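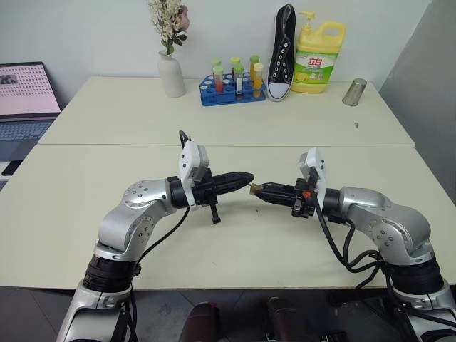
1/ Spent the day on the handover bug, so you get to hear about it. Two arms, one small thing to pass between them, and a disagreement over who has it.

2/ Background for the newly arrived: the right arm offers, the left arm closes, the left arm says "got it," the right arm lets go. Toddlers do this. We've been running it at Prukthorpe since December.

3/ The fault: every so often the left arm says "got it" while its fingers are still closing. Right arm, being polite, lets go. Item goes on the table. Left arm then carries a pinch of air to the drop-off point, with great care, and reports success.

4/ It had also been reporting success to the log. So my lovely chart from last month needs a new title, and I need to write to Soudabeh Tehrani, who put it in a slide deck.

5/ First theory was grip force. I turned the force up. Now the item left the fingers sideways like a watermelon seed and I got to look for it under the table. Turned the force back down.

6/ Second theory was cables. It's always worth blaming cables, they hang right there off the wrists looking guilty. Swapped the left one. Same fault, cleaner conscience.
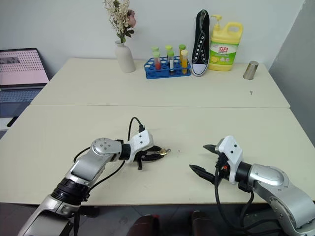 7/ Third theory came from Haziq Mangundap, who looked at the timestamps, a thing I could have done before lunch. The two arm controllers keep their own clocks. They were 400 milliseconds apart.

8/ So the left arm's "got it" was being matched to a finger position from the wrong moment. Stale reading says closed, fingers say otherwise, gravity settles it.

9/ Now the part I'm less cheerful about. While poking at this I hit the stop button, and the right arm stopped. The left arm finished its move first. Short move, slow, my hands were nowhere near it. Still.

10/ Stop was going out as a message through the same software that had the clock problem, and the left controller queued it behind the motion it was already doing. A stop that waits its turn is a suggestion.

11/ I powered both arms off at the wall and tagged them. Mpho Nkosi is rewiring the button so it cuts drive power to both sides directly. They stay off until that has been tested with each arm moving, and both together.

12/ If you have a two-arm setup, go press your button mid-move with everyone standing back. Watch the arm you weren't planning to watch.

13/ Clock sync is in, for whatever that's worth on a machine with no power. I'll rerun the handovers once Mpho signs off, and this time I'm checking that there is something in the gripper before I call it a success.

14/ Soudabeh has replied. She would like to know which slides.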